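Tretomine foreign news digest: six months with the paid version

By a reader in Stindham
October

Tretomine is a daily digest of foreign affairs. It comes as an email at 5.30 in the morning, with an audio version and an archive you can search. I took out the paid version in the spring, mostly to keep up with trade disputes and border talks, which my usual paper covers only when something has gone badly wrong.

Each issue has six items. None runs past 200 words, and each ends with a line saying when the next meeting, vote or deadline is due. I found that line more useful than the summaries themselves. When two governments say they will talk again, you get the month and the city, and the digest picks the story up again when that month comes.

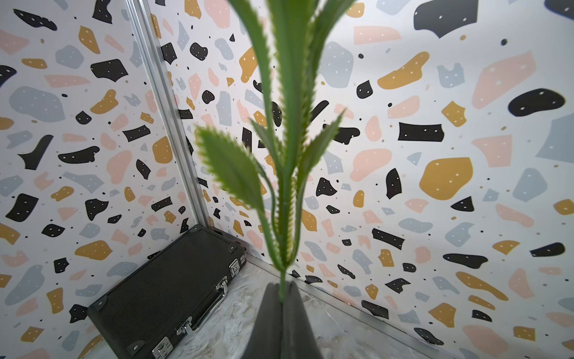
What it covers

The range is good. Over the summer there was steady reporting on fishing rights, two sets of ceasefire talks, a long quarrel over river water and several elections that I would otherwise have missed. Africa and Central Asia get proper space. South America is thin, and the Pacific islands turn up only when a larger country is visiting.

The writing is flat in a way I like. Ministers "said" things. If a claim comes from one side only, the item says so in its first sentence. Corrections go at the top of the next issue, where they can be seen. I did notice that unnamed officials are quoted more often than they were in the spring, and I would like to know the rule on that.

The archive

The archive held 3204 items when I last looked. You can search by country, treaty or name. Searching by name is poor if the spelling varies, so one foreign minister had his speeches filed under two headings. The dates are reliable. I used the archive most for checking what had been promised at an earlier summit, and it took a minute or two each time. 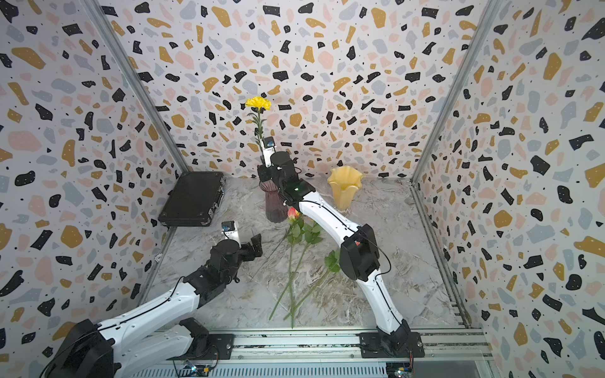
Lamai Suwannarat wrote to disagree with me on the audio. She said the email leaves out too much of the background, and that the evening recording, which runs longer, is where the service earns its money. In her view anyone who only reads it is paying for half. She also said the presenter is the first she has heard who gets the place names right in Thai.

I have listened more since then and she has a point. The recording on sanctions in particular explained who had agreed to what, which the email did not. It is still too quiet on a phone speaker. 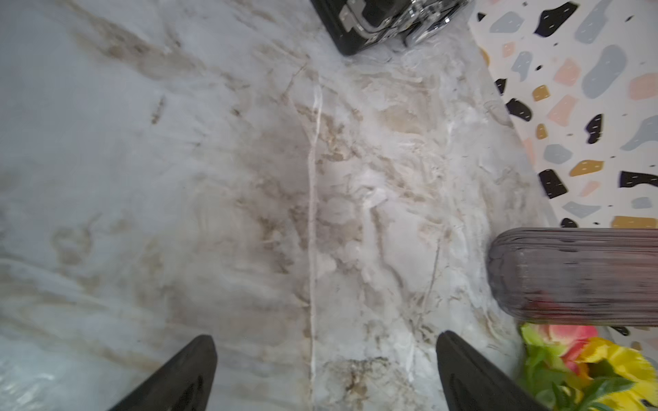 Maps are the weakest part. There is one with most border stories, and the colours have been chosen badly. Held areas are beige, disputed areas are taupe, and everything else is grey. The result looks like the marble in the photo, with one shade clouding into the next, and the ceasefire line is as thin and pale as the white vein running down the stone. Printed out, it vanished. A black line and plain labels would do.

Compared with Clolletti

I had Clolletti before this. It is quicker with breaking stories and has better maps, but it sends alerts all day and much of it is comment. Bunnag is free and decent on Asia, with little on anywhere else. For a single read over breakfast I prefer Tretomine.

Cancelling is done from the account page. I tried it in August to see, then signed up again the same evening, and my saved searches were still there.

Four stars. It would lose one of those if the maps mattered more to me.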